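Filed under: Lab diary / Manipulation
2 min read
Search this journal

2024-02-27

Reran the lid task today with the new labeling. Ashwin Kandasamy wants every episode cut by contact and no longer by clock time, and I have been slow to agree. The set stands at 1728 episodes, and 1291 of them have a usable contact mark. 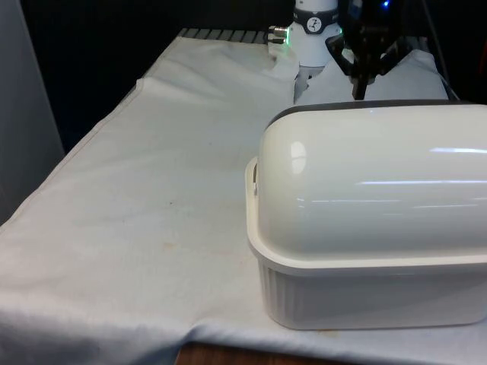
Contact marks were Dwynwen Watkins's idea, back when we called the project Kerno. She tags the moment a finger first touches plastic and the model learns the approach and the push as separate pieces. A glossy domed lid like this one makes the tagging hard, with the overhead lights running in bright lines across the curve. The wrist view helps some. Tyson Melnyk wants to weight it double. I said try it on seven seeds first.

Wrist view, fingers nearly closed:

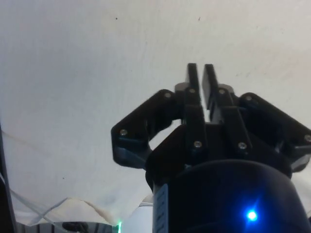
Lid push

The part I care about. Gripper on the rear of the lid, lid partly open. With clock cuts this moment kept landing in the middle of a segment.

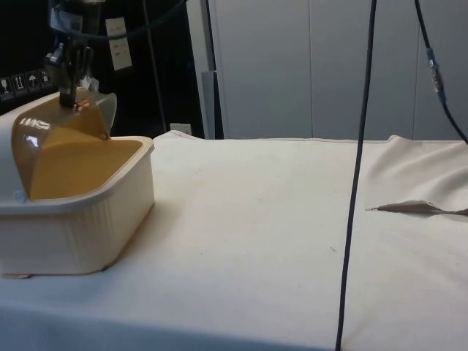 Results so far

Contact cuts beat clock cuts on held-out error for the seven seeds. Opening is clearly better. Closing is a wash - I don't know why yet. Chae-won Sung thinks the end labels are late on closing. Will send her the container view with no arm on the lid, to use as a reference for end labels.

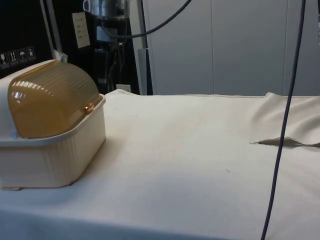 For tomorrow

Relabel the closing episodes, starting at 2947. Ask Ieuan Harries for the Gourlay split. Draft for Landeck is due in April.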